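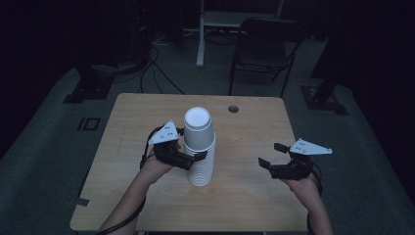 Why do the cups come off the stack two at a time?
They're nested too tightly. Stand the stack upside down and twist the top cup a little before you lift.

Ticket: Cups, break room, again
Opened by: Thu Ung
Date: October 31, 2022
Status: Open, then closed, then open

Thu Ung: New sleeve from Fillow. I pull one cup and get 2. I now drink a lot of coffee from double cups, like a rich person.

Ánh Ngô: Did you try twisting?

Thu Ung: Twisted. Got one cup. Next try, two again. 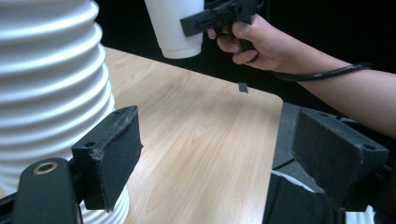
Ánh Ngô: Then it's the squeeze. If you pinch the rim it goes oval and grabs the one under it. Hold lower down, lift straight up, go slow.

Thu Ung: Slow worked. Four singles in a row. Closing this.

Thu Ung: Reopening. Now there's a line in mine.
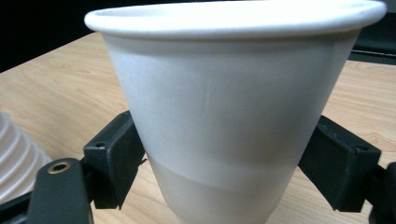

Ánh Ngô: Lighter grip. They're disposable cups, they have no bones. The Wanent ones we had in 2021 were stiffer, but those leaked at the seam – see the July ticket, if you have an afternoon to spare.

Thu Ung: I'll take dented over leaking. Leave it open until the sleeve runs out.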